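Festival Kit Tips from the Garage Workbench

Your camping gear can be ready for a weekend of dance music long before the gates open, and getting it sorted is half the fun! I started in July last time and still had a free evening to play records.

Wash foam earplugs? Nope, toss them and buy new. The silicone kind clean up beautifully in warm water with a drop of dish soap. Let them air out overnight before they go back in the case.
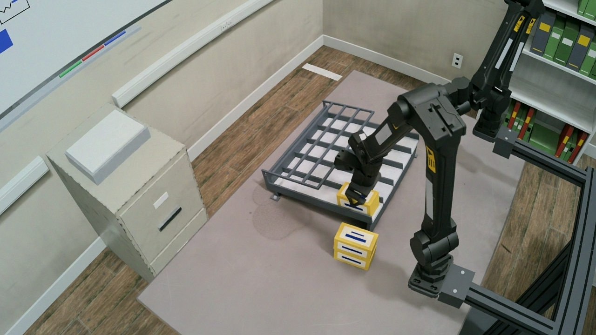
Glow sticks and LED batteries go in a zip bag together – label it with a marker, because you'll be digging for it in the dark. My string of 100 tent lights winds neatly around a paint stirrer and comes off without a single knot.

For dusty boots, stuff them with newspaper and brush the soles once the mud has dried hard. Sixteen clothespins live in my kit too. They hold up towels, close chip bags and keep the canopy walls shut when the bass gets going – best cheap thing I pack!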